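Fontana hors saison : une semaine suffit ?

marmotte_63
Posté le 11 mars 2023
Bonjour à tous. Nous pensons passer treize jours entre la côte et l'arrière-pays de Fontana. L'idée serait quatre nuits à Flullport, puis le reste dans la vallée de Tredum. On aime marcher, bien manger, visiter deux ou trois musées. Est-ce que tout est ouvert en mars ?

kerlann
Flullport oui, c'est une ville qui vit toute l'année. Tredum beaucoup moins. L'auberge du village ferme le midi et le bac ne passe que le matin. Je ferais l'inverse : base à Flullport et une ou deux nuits là-haut.

Odile_B
Pas d'accord avec kerlann. Quatre nuits à Flullport c'est déjà long, le port se visite en une journée. Tredum au calme, avec le sentier des crêtes (plus de 400 m de dénivelé quand même), c'est ce qu'on a préféré. Pour manger, prenez la demi-pension et goûtez la tourte aux blettes.

Nous avions dormi à Diltham la dernière nuit, chambre 336, pour être près de la gare.

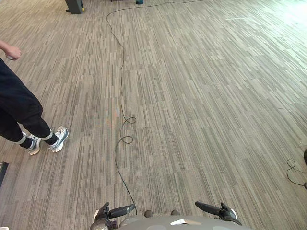 Moquette en dalles, tons beige et gris

L'hôtel est correct, petit déjeuner à 13 euros - un peu cher pour du pain et de la confiture.

kerlann
Le port en une journée, si on saute le musée du sel et le marché couvert, peut-être. Et les crêtes en mars, ça dépend de la neige. Nous avions fait demi-tour au deuxième col.

tibo-rando
Pour la neige, appelez l'office de Tredum la veille, ils répondent jusqu'à 17 h. Le chemin du bas reste praticable et il passe par les deux chapelles.

marmotte_63
Merci pour vos réponses. On part sur trois nuits à Flullport et on décidera des crêtes sur place. Odile, la demi-pension, il faut la réserver à l'avance ?

Odile_B
Oui, au moins deux jours avant, par téléphone. Ils ne lisent pas les mails.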